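How Loud Is My Flat? A Term Project on Sound, Soft Stuff and Shared Housing

Why I picked this

I live in a flat on the second floor of Ó Néill House, and my bedroom wall is also my neighbour's kitchen wall. I know when he has toast. I know which radio station he likes (not one I like). So when our module leader, Jarlath Ó Briain, told us we could do anything at all for the term project as long as we measured something and wrote up what went wrong, I already knew I was going to do noise.

My question started out far too big. I wanted to find out "why modern flats are loud", and Jarlath wrote "good luck" next to it in green pen. After a couple of chats it shrank to this: can a person with hardly any money make a rented room sound less harsh, using only things that can be put back in a cupboard afterwards? No drilling, no gluing foam to the walls, no losing the deposit.

A bit of background

There are two different problems that people lump together, and I lumped them together too until week three. One is sound getting into the room from outside. The other is sound bouncing around once it's in there. Soft furnishings do very little for the first one. To stop my neighbour's radio you need weight and airtight gaps, so thick walls, heavy doors, decent seals, all the things a tenant can't really touch. Bouncing is different! Curtains, rugs, cushions and clothes all soak up some of it, mostly the high, clattery end. Low rumbles carry on more or less as they please.

I read two library books and a pile of forum posts, and the forum posts were angrier but easier to follow. The word that kept coming up was reverberation, meaning how long a sound hangs about after whatever made it has stopped. Big tiled bathrooms have loads of it. A wardrobe full of coats has hardly any, and yes, I stood in mine and clapped.

What I did

I used the spare room, because it has bare floorboards, a high ceiling and the worst echo in the flat. My flatmate was away for most of August, so I could leave things out without getting shouted at.

My kit was a phone with a sound recording app called Skanano, a tape measure, and a bag of balloons. The idea is that you pop a balloon, record the bang, then look at how quickly the sound dies away on the graph. The app gives you the answer in milliseconds. I popped three balloons for every set-up and took the middle result, and I warned the neighbours first with a note through each door (one wrote back "thank you, please not before nine", fair enough).

I tried the room bare, then with a rug, then with the rug and a double duvet hung over a clothes airer, then with everything soft I could find in the flat piled in. I also had one go with the room set up the way someone might really live in it, with a cloth on the table, a screen up behind it and a few bits and pieces lying about. I cared about that one the most, as no one wants to spend their evenings behind a duvet. 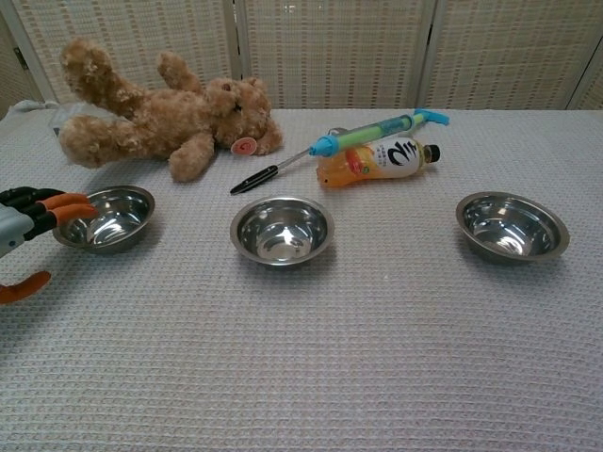
What I found

With the room bare, the bang took 999 milliseconds to fade. I was so pleased with that number that I did it again to check, and got the same again, so I've left it in. It's practically a full second, and in a room that size it makes talking on the phone quite unpleasant.

The rug alone brought it down a bit, less than I'd hoped. Adding the duvet took it to 475 milliseconds, and you could hear the change straight away without any app. My voice sounded closer and sort of plainer. The everything-soft version was better again, but by then there was nowhere to stand except the doorway, so I wouldn't call it a fair result.

The lived-in version landed between the rug and the duvet. I was a bit disappointed at first, then less so when I thought about what it had cost me. Thin cloth lying flat on something hard doesn't do much. Thick things with air behind them do a lot more, and this matched what both library books said. If I did it again I'd start with the heaviest curtains I could borrow and hang them a hand's width off the wall.

I also ran a small listening test, and this was the fun part. I recorded myself reading the same paragraph (from the instructions for an Etum kettle, it was the nearest thing with sentences in it) in each set-up, and played the recordings to people on my course without saying which was which. There were 31 of them. Nearly everybody picked the bare room as the most tiring to listen to. They were much more split over the best one, and several people said the duvet version sounded "stuffy" or "like a cupboard". So deadest doesn't mean nicest, and I hadn't thought of that at all when I planned the project.

What went wrong

Quite a lot. The balloons weren't all the same size, so some bangs were louder than others, and for the first afternoon I didn't keep a note of which was which. I had to throw those results away. The phone slid off the windowsill halfway through one recording. A bin lorry joined in on another.

The bigger problem is that a phone microphone isn't made for this. A sudden bang is more than it can cope with, and the top of the graph gets chopped flat. I moved the phone further away to fix it, but that meant I couldn't compare the new readings with the old ones, so I did the whole lot again from the beginning. The college does have a proper meter, an Imotero, and I could have booked it out if I'd asked before the end of term. I asked after the end of term.

I only tested one room, too. A low, carpeted room would give completely different numbers, and mine shouldn't be used for anything except arguing with my flatmate.

What it cost

I spent £187 on the whole thing, and nearly all of that was the rug. Jarlath has pointed out that the rug is now in my bedroom and can't really be counted as a research expense. The duvet, the airer and the cloth were already in the flat.

What I'd do next

I'd like to try bookshelves. People online swear by them, full ones with the books pushed in unevenly, and I couldn't find anyone who'd measured it in an ordinary rented room. I'd also like to have a proper go at the other half of the problem, the sound coming in, starting with the gap under the bedroom door. I've bought a draught excluder out of my own money. The radio is still coming through the wall as I type this up, and it's the football.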